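Posted Saturday, March 14, 2026 by Salamatu Edet

This site uses cookies. Accept | Manage settings

Ticket 167: Codov order form drops the last line of embroidery text

Status: open

When a customer enters two lines of text for a garment, the Codov form saves both, but the job sheet sent to the Warnura machine shows only the first. Single-line orders are fine.

Tried so far:
- Cleared the browser cache. No change.
- Re-entered the order by hand. Same result.
- Shortened line two to 15 characters. It printed once, then dropped again on the next order.
- Exported the sheet as text. Line two is there, so the loss happens at import.

The layout we need is large lettering with a smaller line under it, in yellow on black.
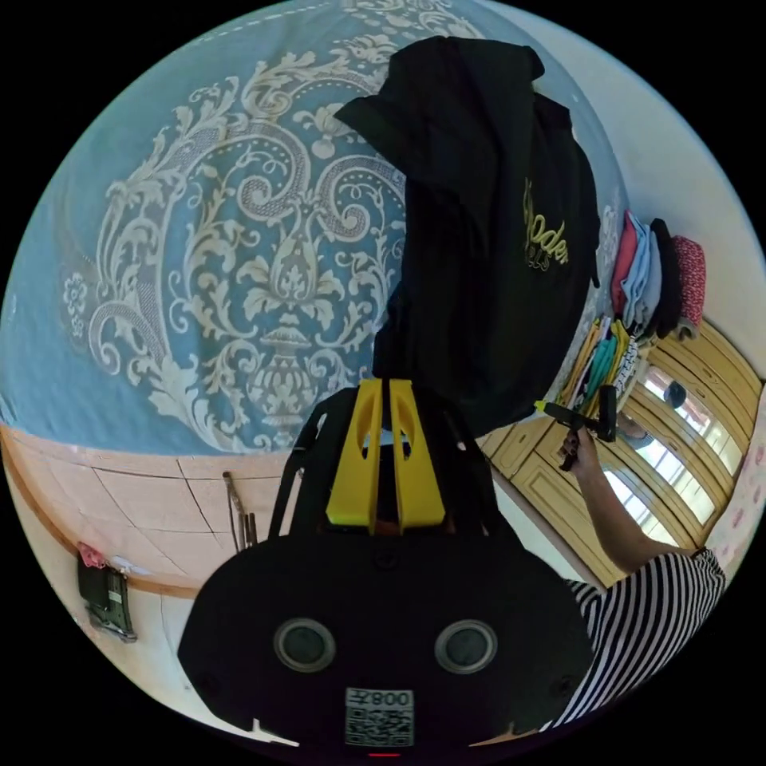 Pešek replied that the import template was changed in June and now skips any line set below 30 percent of the main text height. Raise the limit in the template, restart the import and resend one order as a test.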